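Buying Your First Two-Armed Robot: Frequently Asked Questions

Updated October 18, 2026, by Wubit Wolde and Ifigeneia Stefanou, Flisari Robotics Planning Desk

We get a lot of mail from labs, colleges and small shops putting together a first robot budget, and we love it! Planning one of these is half the fun. These are the questions that come up most. If yours is missing, write to Wubit and she'll add it.

Where do I start?

With the task, written down in one paragraph. "Clear a table and put things where they belong" is a fine start. "Do household stuff" will get you a different quote from every vendor you call. Add the heaviest thing the robot has to lift and the farthest place it has to reach (people forget the reach, and then the arm stops short of the back of the table).

Do I need two arms?

Maybe later. One arm handles a surprising amount of picking and placing, and you can often add the second in the next budget year. Ask whether the base you're buying has a mount and enough power for it. If your task involves holding something steady while doing something to it, go for two from day one.

What costs do first-time buyers miss?

Spare gripper fingers, shipping crates, floor work, a proper emergency stop and the hours your own people will spend learning. The Tanham lab set aside 14 percent of their budget for this kind of thing and used nearly all of it. Ayantu Tufa, who runs their purchasing, now puts a separate line in the sheet for training time, and we've copied her.

How long should I allow from quote to first working day?

Tanham took 58 days. Degefa took 64, with a chunk of that spent waiting on an electrician. If you need the robot for a spring class, have your order signed well before March.

Can I try things out before I spend anything on hardware?

You can, and please do! A simulator lets you put a model of the robot into a made-up room and find out if it fits between the furniture, what its arms can get to and where they bump into things. Most of our planning starts that way. You'll need a decent graphics card and someone patient, and the files carry over to the training work once the real machine arrives.

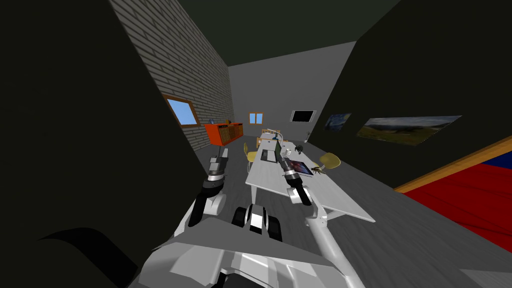
Should I buy the service contract?

Take it for the first year. That's when you'll have the most questions, and a contract with phone support gets you to a person who knows the machine. Look at it again at renewal time. By then you'll know how often you called.

Is leasing any good?

It can be great for a project with an end date. Check who pays for worn parts and if you're allowed to change the grippers. Mahlet Wubshet at Tradasdale keeps a checklist of lease terms and is happy to share it.

How many people need training?

At least 2, so the robot doesn't sit idle when someone is on vacation. Book them into the same session if you can.

Who do I contact for a budget template?

Chaltu Tamiru sends those out. Tell her your task, your floor space and your deadline.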